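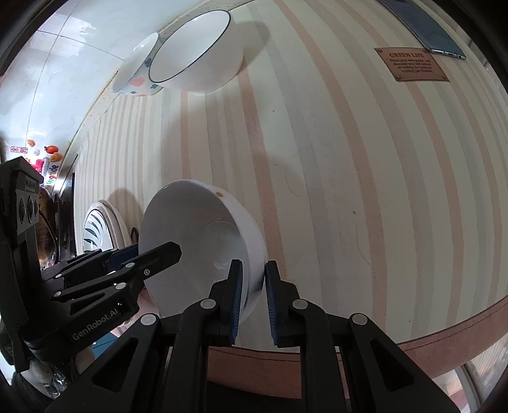

Two hand-held grippers and a white bowl at the Leltix open day, January.

I have washed dishes for most of my life without giving the matter much thought, and I suppose that is why an afternoon at the Leltix open day has stayed with me longer than it should have. My neighbor Femi Adeyemi had talked me into going. I expected a tall shiny machine behind a rope, and somebody in a headset telling us about the future. What we got was a table with a striped cloth on it, a good many bowls, and a pair of black grippers that a person holds in her own two hands.

The person, for the first hour anyway, was Doina Atanasov. She picked up bowls. She tipped them and turned them and set them down and then did it again, while 40 of us shuffled around with paper cups of coffee trying to get a good view. The idea, as she explained it to anyone who asked (and I asked twice), is that the grippers record how a person goes about the job, and a robot is later trained on what they recorded. Nothing on that table moved unless she moved it.

I'll admit that a man near me was let down. He said he had driven 37 miles to see a robot and had been shown a woman putting away dishes. I understood him, but I've come around to thinking it was the best thing they could have put in front of us, and I wish more companies would do the same.

Watch closely and you start to notice how much is going on in a chore. To lift a bowl that has been tipped on its side, you put one finger in the opening and the other on the outside, and you pinch the wall between them. I do that every night at my own sink. I had never once seen it until a pair of fingers with ribbed blue pads did it in front of me, and then I went home and stood there with a cereal bowl like a fool, trying it left-handed.

There was a sheet taped up by the coffee saying the team aimed for 300 recordings of each task. Somebody called that tedious. Well, it is tedious! So is learning the piano, and so was teaching my kids to set a table, and I don't remember resenting the hours very much once they were spent.

My one complaint is about the talk afterward. Teguh Osman is a pleasant speaker and he clearly loves the work, but he gave it five minutes and then moved along to slides about warehouses and savings. I would have liked him to stay with the hands. If a machine is going to learn from Doina's wrists, I think we ought to hear what she is paid for it, how long a shift runs, and whether her arms ache at the end of one. I put the question about aching arms to her myself. She laughed and said her shoulders knew when it was a bowl day.

So go, if there is another open day near you, and don't mind if it looks like housework. Stand close, let the children stand closer, and ask the person holding the tools what she thinks about it all. Femi and I are already planning on the next one, and he has promised to drive.

Letters to the editor are welcome at the front desk | Copyright Firketti Community Paper | Back to top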